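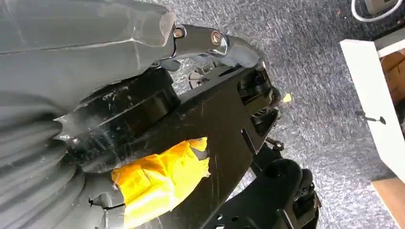

Can you still visit the farm at Setiawan in winter? The yard, the dairy and the lower barn stay open until the week before Christmas, and the house opens again in June.

I went on the winter open day. My family spent seven Christmases in a rented cottage two lanes away when I was a child, and I had not been back since my parents gave up the lease. My brother Arif Rahman came with me. He remembers less of it than I do, being four years younger, but he remembers the cold, and he brought two pairs of gloves.

The bus from town stops at the bottom of the hill. Bus 31 used to run up to the church, and now it turns at the gas station, so it is a walk of almost 8 minutes on a road with no sidewalk. Wear boots. The grass on both sides was soft and the ditch was full. Parking is in the field behind the silage clamp and costs nothing, but two cars had to be pulled out while we were there.

Tickets are sold from a table in the old tack room. The woman at the table was Syafiqah Ismail, who grew up on the next farm and whose older sister was in my class for one winter term. She did not remember me. She did remember our dog, a brown one called Pollum who used to get in with the calves. We talked until there was a line behind us.

The tour starts in the dairy. In my time it was a low room with a concrete floor and a radio on a nail, and we were sent there every morning with a metal can. The milk was warm when we carried it back, and my mother boiled it, and none of us liked the skin. The room is still there but it is used for cheese now. There is a drain down the middle where the step used to be. I had a scar on my chin from that step until I was about twelve.

After the dairy you go through to the lower barn, where the cows are kept from November. It has a new roof and much more light. Our guide said the herd is smaller than it was and that they are bedded on straw from the farm's own fields. As children we stood on the second rail of the gate to look in. Arif stood on it again and was asked to get down.

The house was closed, as the website says, but you can walk around the outside. The kitchen window is the same one. On Christmas Eve the farmer's wife used to pass out mince pies through it, wrapped in newspaper, and we ate them on the way home in the dark with one flashlight among five of us. The year the power failed she gave us candles too, and my father cooked the whole dinner on the wood stove. The potatoes were not done until after seven. I have been told since that it was a miserable day for the adults.

Past the house there is a path to the pond. The path is 537 yards each way according to the sign, and the last part was closed because of mud. We went as far as the rope. The pond froze hard only once when we were there, and we were allowed on it after my uncle had walked across first. I could see the far bank and the two alders, but the boathouse is gone.

Lunch is in the cart shed. There was leek soup, bread, and a baked apple, and you can have seconds of the soup if you bring your bowl back. The tables are under cover but there are no walls on the yard side, so keep your coat on. The tea was strong.

By the door there is a visitors' book and a board of old photographs. Most of them are harvest pictures from before we came. One shows the lane under snow with our cottage at the end of it, and the upstairs light is on. There is no year written on it. Arif thinks it was the candle year, which can't be right if the light is on, and we argued about that on the way down the hill.

The shop sells cheese, eggs and honey, cash only. We bought eggs and left in time for the four o'clock bus.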